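Skernley is looking for playtesters - season 2 battle pass, PC and console

Posted by Nawal Cherkaoui, player research
Paid, remote, part time. Closes Friday, 6 pm Eastern

Quick one. We need people to play our game and tell us where the season pass drags. You don't have to be good at it. Bad is useful too.

What this is

Skernley is an online arena game, four-player squads, short matches. Season 1 is live now. Season 2 has a rebuilt reward track and a new map called Isten, and both need eyes on them before they go out. We've played it so much in the office that none of us can tell anymore if the early tiers feel slow or if we're just tired.

So - 42 testers, two groups, one on PC and one on console. Same build, same tasks. You'll be told which group when you're accepted. If you own both, say so on the form and we'll put you where we're short.

What you'd be doing

Playing in the evenings, mostly. The test server opens at 7 pm Eastern and shuts at 11. You pick your own nights but we need at least two a week from you, for the full length of the test. Starts in November.

After each night there's a short form. Which challenges you did, which you skipped, wether you knew what the reward was before you claimed it. One-line answers are fine. Please don't write "fun" and nothing else. We got a lot of "fun" last time and it's nice to hear but we can't do anything with it.

Once during the test there's a video call with me or someone else from research. Half an hour. You share your screen, open the pass menu, and talk while you click around. Camera can stay off.

Things we especially want looked at:

Weekly challenges. There are 29 in the build and some of them are probaly too long. The healing ones in particular. If you give up on one, write down when.

The map. Isten has a lower level that people get lost in. Tell us if you did, and what you were trying to get to.

Outfits and banners. The Aidoo set is the big cosmetic line this season, all printed cloth, heavy patterns. Lots of navy and mustard. We want to know if you can read the patterns at match distance or if it all goes to mush. Also if anything flickers on your screen, which it does on one of ours. 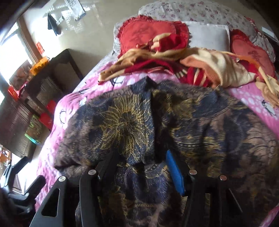 Who we want

18 or over, living in the US or Canada. Sorry, it's a paperwork thing on our end, no exceptions this round.

Some of you should be new. Half the seats go to people who have never bought a season pass in any game. The other half to people who finish them. If you're somewhere in the middle apply anyway, we always end up short on one side.

Steady internet. Wired is better, not required.

A headset only if you want to use voice chat. Voice is optional, text is fine.

Color vision differences, one-handed play, anything like that - very welcome, please tell us on the form. The new menu has a high contrast setting and remapping for every button and it needs real use. Last test we didn't have enough people on it and two bugs went out the door.

Who we can't take

Anyone working at another game studio right now, or living with someone who does. Streamers are OK but you can't stream this. Nothing from the test build can be posted, no clips, no screenshots, not even cropped ones. You'll sign a short agreement before you get the download link.

Pay

372 dollars for the full test, paid after your last form is in. If you have to drop out part way we pay for the weeks you finished. Bank transfer or check, your pick. No gift cards, no in-game currency instead of money.

You also keep the season 2 pass on your own account when it goes live. Your test progress does NOT carry over. People ask every time. The test server gets wiped and there is nothing I can do about it.

What you need on PC

A machine that runs the live game at medium settings will run this. If you haven't played, download the free version first and try a match before you apply. The test build needs its own space on the drive so clear some room, it can't share files with the live one. Laptops are fine. Windows only, for now.

On console you'll get a code. Redeem it on the account you plan to test with, we can't move it afterwards. Give your account name exactly as it shows in your profile, capitals and all.

How to apply

Fill out the tester form on our Jukness page. Takes ten minutes if you have your account name handy. You'll be asked for:

Your name and a working email (check it, we had several bounce)
PC, console or both
Which nights you can usually play
The last game you quit, and why. A couple of sentences
Any access settings you use

The quitting question is the one I read first. No right answer. "My friends stopped playing" is a perfectly good reason, so is "the menus made me mad."

Don't send a resume. This isn't a staff position and it doesn't turn into one, though we do post QA jobs on the same page now and then and testers hear about those by email.

One application per person. Two people in one house can both apply if you each have your own machine and account.

After you apply

You get an automatic reply right away. If you don't, look in spam, then write to us through the contact link on the Jukness page. Real answers go out the week after the form closes, yes or no, everybody gets one. If it's a no you can ask to stay on the list for the next round and you won't have to fill the whole thing out again.

Questions about pay or the agreement, put my name in the subject line so it gets to me. Questions about the live game go to regular support, I can't look up bans or lost items.

- Nawal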